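## Changes to the Deltden tool library this summer

The tool library on the lower level of the Deltden branch moves to new hours on June 1, 2026. We will open at 10 a.m. and close at 6 p.m., with a late evening until 8 once a week. The late evening is marked on the calendar by the front desk. Returns can still go in the drop cage at any time, except for anything with a gas tank, which has to be handed to a person.

Members borrowed 1,927 items over the past year. Hand tools were the largest group, followed by yard tools and then ladders. The tile saw had the longest waiting list for most of the spring, so we have bought a second one. It comes with its own stand and a spare blade. Please rinse the tray before you bring it back. Dried tile dust is hard to get out, and the saw can't go to the next person until it is clean.

Loan periods are changing too. Most items now go out for 10 days instead of seven. Ladders, pressure washers and both tile saws stay at four days. You can renew once online if no one else is waiting.

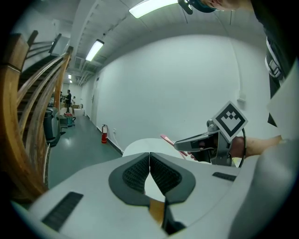

Late fees stay the same at a dollar a day per item. We have stopped charging for missing drill bits if you bring back the rest of the set, but do tell us which size is gone. A set that goes back on the shelf with a gap usually means a second trip for whoever takes it out next.

The Barbu Street pickup point closed in December and will not reopen. The 126 members who used it have been moved to Deltden, and their cards work as before. If you can't get to Deltden easily, Ondeck Hardware has agreed to hold reserved items at its service counter. Choose "Ondeck" when you place the reservation and allow two extra days. Ladders are too long for their storage room and have to be picked up from us.

We are still short of a few things: bar clamps, a good wet vacuum, and extension cords rated for outdoor use. Donated power tools need to run and have an intact cord. We can't take chainsaws or anything with a homemade repair to the wiring.

Membership is $25 a year per household – the same as last year. Over 543 households have joined so far. To sign up, bring a photo ID and something with your current address on it. Renewals can be done online or at the desk.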